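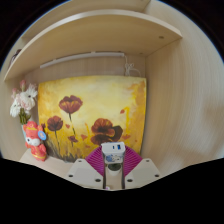 Figure 3. Wrist view from the hand-held gripper with a power adapter between the fingers, desk nook site.

4.2 Collecting demonstrations in small spaces

Most of our early recordings came from open tabletops, and we got a bit spoiled by them. For the second round (March 2022) Līga Lūse and I took the Plukari gripper into places with walls and shelves close by, which is where our policy kept getting confused. I'll admit the desk nook is my favorite of the 16 sites! The side panels come up on both sides, a shelf hangs over the desk, and there's a poppy painting behind everything that gives the visual encoder plenty to chew on.

We kept 187 demonstrations from this round. Each one is a single pick or place, and we threw out any where the pose tracker lost its lock for more than 15 frames in a row. Plain wood grain is hard on the tracker - it likes corners and busy texture - so we told operators to start from a wide view of the site and move in slowly.

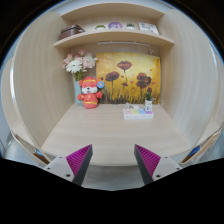 Figure 4. Wider wrist view of the same nook, with the painting, red plush toy and potted plant on the desk.

Harvey Girard suggested masking the fingers out of the input, and we tried that on 19 held-out demonstrations. Grasp timing got worse, so we left the magenta pads in. My guess is that the policy reads the gap between the fingers as a cue for when to close, but we haven't tested that properly yet. Section 5.1 goes over the failures by site.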